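Home Features Places Food Letters Subscribe

The Last Weeks of the Porholm Ferry Season

The ferry to Porholm leaves from a concrete slip behind the fish market, and in winter it leaves only if there are enough people. Enough is decided by the skipper, Radomir Stan, who looks at the slip at ten to eight and either starts the engine or goes back inside for coffee. On the morning I went over there were six of us, a crate of onions and a washing machine. He started the engine.

Porholm has 54 people living on it through the winter. In July the number is much higher, and the island earns most of its money then, from rooms, boat trips and smoked fish. What I wanted to know was how the rest of the year works. I had been twice in summer and had never seen a shop shutter down. In February they are all down except one.

The crossing takes 50 minutes in calm water. The boat is called the Kornska, and she was built to carry cattle. The passenger cabin was put in later, and it has two benches, a heater that works on one side, and a window that was painted shut years ago. People who make the trip often stand outside by the wheelhouse, even in sleet. I tried the bench and after ten minutes I went and stood outside too.

Stan has run the boat for nineteen winters. He doesn't talk much while he is steering, but at the dock he told me the hardest part of the job is the phone. "They call at five in the morning and ask if I'm going," he said. "I don't know if I'm going. I haven't looked out the window."

The one open shop is Yatsenko, at the top of the harbor road. It sells bread, paint, batteries, rubber boots, frozen peas and stamps. It also has the only table on the island where you can sit down with a hot drink between October and April. The shop belongs to Severyn Dmytriv, who bought it from the family whose name is still over the door. He says changing the sign would cost more than he makes in March.

Dmytriv orders stock twice a month. He keeps a paper notebook under the register where people write what they need, and he reads it to the wholesaler over the phone. The week I was there the notebook asked for lamp oil, cat food, two kinds of yeast, a toilet seat and reading glasses, strength not given. When the boat misses a delivery day the bread goes first, then the milk, then eggs. Flour never runs out. Most houses on the island keep a sack of it.

Heating is the other thing people plan for. There is no gas line, and the power cable from the mainland fails a few times each winter. Nearly every house has a wood stove and a shed, and you can tell a good deal about how the year has gone from how full the sheds are. Some people buy split birch from the mainland. Others collect what washes up on the north beach, which has to be stacked for a year to get the salt out, and still spits.

I stayed four nights with Melaniia Savchuk, who rents out an upstairs room in a house above the church. In summer she has three rooms going and a waiting list. In winter she closes two of them, rolls a rug against each door, and lives in the kitchen and the room over it. The price drops by half. She has had 3,674 overnight guests since she started, all written down in school exercise books, and she told me that winter guests made up a single page.

Her house rules are short. Keep the stairs door closed. Don't leave the tap dripping unless she says to, and if it goes below ten degrees of frost she will say to. Coats don't go on the hooks in the hall, where it is damp, and so they end up on beds and the backs of chairs all over the house. Breakfast is at seven thirty and is porridge, with an egg on Sunday.

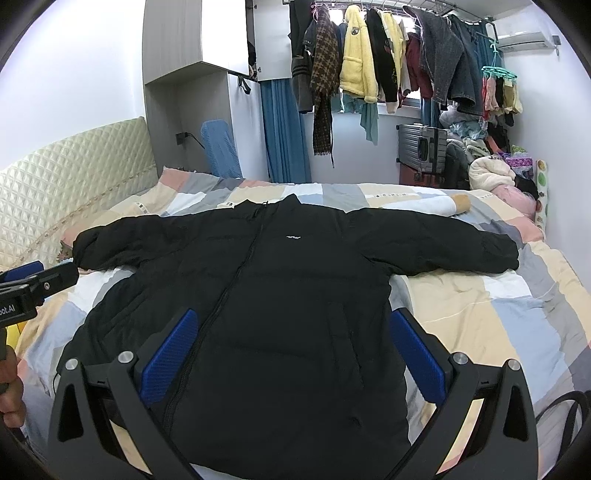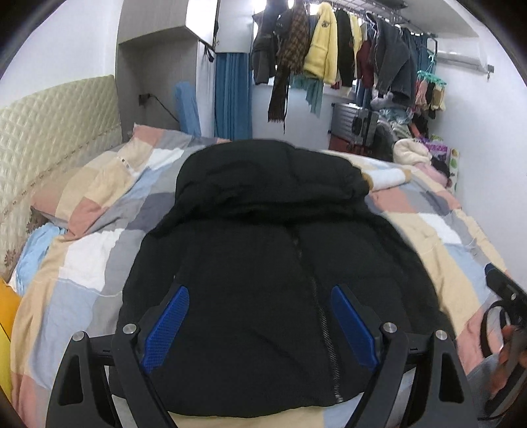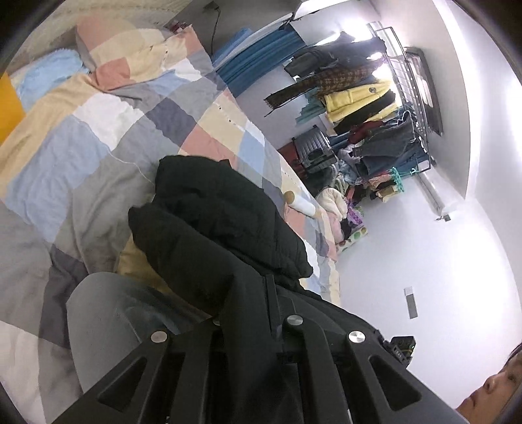

Melaniia Marchuk disagrees with much of what is usually written about winter on the island. Reporters come over for a weekend and go home and write that it is lonely, she told me, when her own trouble from November on is that people keep dropping by. Her kitchen light can be seen from the harbor road, and if it is on, somebody knocks. She has taken to ironing in the dark end of the house.

She was firmer about the ferry. The talk on the mainland is of cutting the winter service to one sailing a week, with a smaller boat. She has done the sums for her own household and says they could manage for food but not for the dentist, or for her son's weekends home from school. "You can store flour," she said. "You can't store a dentist."

The decision is due before summer. Dmytriv thinks the service will be kept for another year and then looked at again, as it was the last time and the time before. Stan would not guess. The Kornska needs a new gearbox either way, and he has been quoted for one and is waiting on a second price.

On the day I left there were only two of us on the slip at ten to eight, and the wind was coming around to the west. Stan looked at us for a while through the wheelhouse glass. Then he went in for coffee. I walked back up to Yatsenko, bought a roll and wrote my name in the notebook for another one the next day. We sailed the following morning with nine passengers and an empty crate.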